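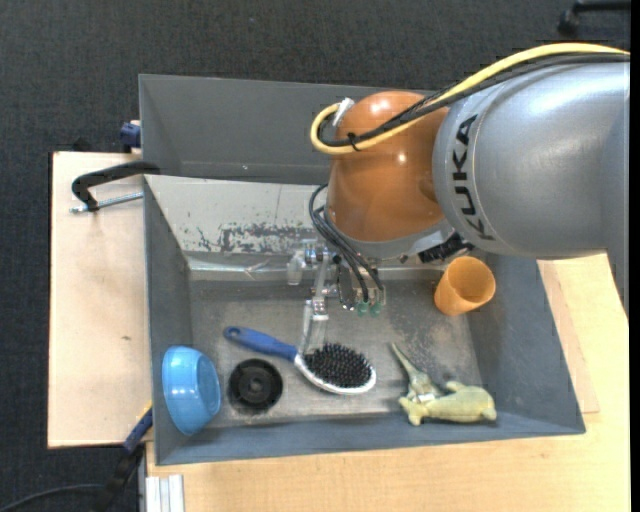 A KUKA robot arm over a bin of household objects and toys.

Who Gets to Sit With the Dead

When Asabe Fashola's father died in December, the burial society at her synagogue in Grerkport called within the hour. What they could offer, she says, was three men over seventy and an apology.

The society had been shrinking for years. Its members washed and watched over the dead the way their parents had, and they recruited from the same few families. Fashola, who had converted with her father, had never been asked to join.

"I assumed you had to be born into it," she says. "So did they, I think."

She sat with him herself that night, reading psalms until morning. In the weeks after, she asked the rabbi, Sharada Salian, for the membership list. The congregation had 583 households. The society drew from 8 of them.

Salian opened training to any adult member, converts included. Some longtime members objected — one family resigned from the society — and the first class was tense. Tanko Oyewole, who learned the washing prayers from a recording, remembers being corrected on every line.

The society now keeps a night rota. Fashola takes the shift from two to five, and she still brings her father's book of psalms.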